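Print this page | E-mail this page

Games room, Bernby Hall -- table check with comments
2022-01-10, by Gisico

1. Table top. Clean, but the light from the ceiling reflects strongly in it. OK.
2. Tape on the top. It lies flat, but the edges are a little ragged. Press them down and look again next month.
3. Basket. No broken mesh, no sharp rim. Must be empty at the check. OK.
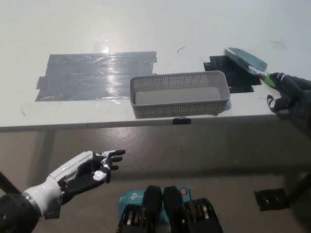 Erel Katsaros, equipment inspector

4. Clip on the front edge. It is small and black and easy to miss with the eyes, so please feel for it with the hand. If it moves, tighten it.
5. Paddle. Look at the rubber from both sides and at the joint between blade and handle. A paddle with loose rubber goes to the repair box, also when it still plays well.
6. Floor. Scuffed, this was already written in November. I do not ask for new paint -- only that it is swept before play.
7. Free space. Keep 2 metres behind each end of the table. Bags go on the hooks.

Comment: two thin dark marks on the table top, hairs or bits of wire. Remove with a damp cloth, not with the bare fingers.

To do: wipe the top, press the tape, order 20 balls.

Contact Bernby Hall | Copyright Gisico | Back to top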